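Subject: Re: [faux-florals] Sorting a mixed lot of stems

Hi all,

Remedios Buenaventura wrote:

> I've been handed the leftover silk flowers from the spring luncheon
> at Prerutow Hall, all jumbled together in boxes. Roses, hydrangeas,
> I don't know what else. Half of them are tangled by the leaves and
> I'm scared of pulling the heads off. Do you sort by color or by kind?
> And is it worth saving the stems where the leaves have slid around?
> I'd like to get centerpieces out of them for the Akanda library
> sale if I can.
>
> Remedios

Oh, I'm so glad you asked this, Remedios, it's my favorite part of the whole hobby! I'd sort other people's leftovers every weekend if they'd let me.

By kind first, then by color. I did it the other way for years and ended up with a "red" box that had roses in it next to berry picks and one long poinsettia spray, and every time I went in for a rose the berries came along for the ride. Once the hydrangeas live with the hydrangeas you can see how many you really have to work with, and the colors sort themselves out in about a minute.

Give yourself a clear white surface. I can't say this strongly enough. Two white tables pushed together is heaven — green stems show up on white as if they'd been drawn there, and a pale blue hydrangea laid down by itself lets you look at the head and the leaves under it before you decide where it goes.

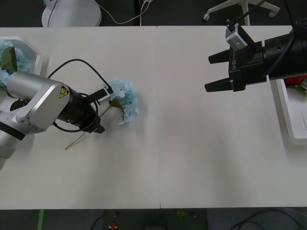
I like a bin on one side and a tray on the other. The bin gets the big soft heads, the tray gets the rest. Please don't do what I did with the Ninbridge lot and use one deep tote for everything. There were 627 stems in that one (I had to write it on the donation slip, so I know) and the bottom layer was pressed as flat as a bookmark.

While each bloom is out, take a good close look down into the middle of it. The outer petals take all the light and all the dust, and the heart of the flower is often still the color it was on the day it was bought. I have a soft spot for the bright pinks for exactly this reason. Get your nose right up to one and it goes from hot pink at the rims down to a deep crimson-magenta where the petals come together. Gorgeous! If the outside has faded badly, you can sometimes snip off the outer layer and have a smaller, richer flower left over.

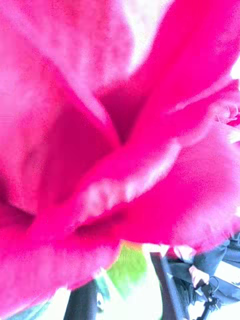 GETTING A TANGLE APART

Okay, the scary part. It's much less scary if you don't lift the pile. Leave it lying flat and find the end of one stem, a long one that sticks out past the others, and follow it back with your fingers until you know which head it belongs to. Then look for whatever is lying over it. It's nearly always a leaf. Rose leaves get in under the hydrangea florets and hang on, and if you tug at that point you'll get a shower of little blue bits.

So leaf off first, then slide the stem out the way it's pointing, low and slow along the table. Hold it by the stem just under the head. Never by the head!
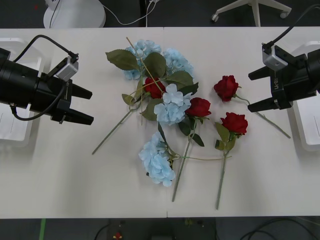 I usually go for the hydrangeas before the roses. They're the widest things in the heap, and when they've come out the roses more or less fall open on their own. With roses I take whichever is on top, and if one is tucked deep under leaves I let it sit there until its neighbors have gone. A mixed pile of blue and red is a pretty thing to have in front of you, by the way, and I've stolen more than one centerpiece idea from how the stems happened to land.

LOOSE LEAVES

Yes, save them, every one! Stand the stem upright against something white and check where the leaf branch meets the main stem. On the plastic ones there's often a knobby little joint there, and if the branch has twisted you can ease it back around. Fabric leaves with a bit of a wire down the midrib will bend to wherever you like and stay there. If there isn't a wire, a warm hand and some patience gets you most of the way.

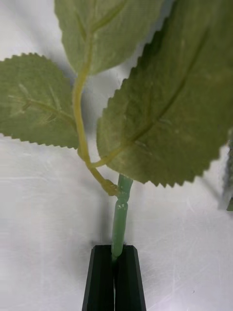

Three-leaf stem, held upright for a look at the joint

Bare leaf sprays are also the best filler going. I keep a shoebox of them, almost 300 at last guess, and I still run short in March.

For the library sale I'd put one hydrangea low in the middle with two or three roses leaning out of it, then leaves all around the rim to hide the foam. Prallaro still sells the shallow white bowls, if you want them to match. Tell us how the boxes turn out, and if you find you have more roses than you can use I would happily pay the postage on a few.

Happy sorting,
Dot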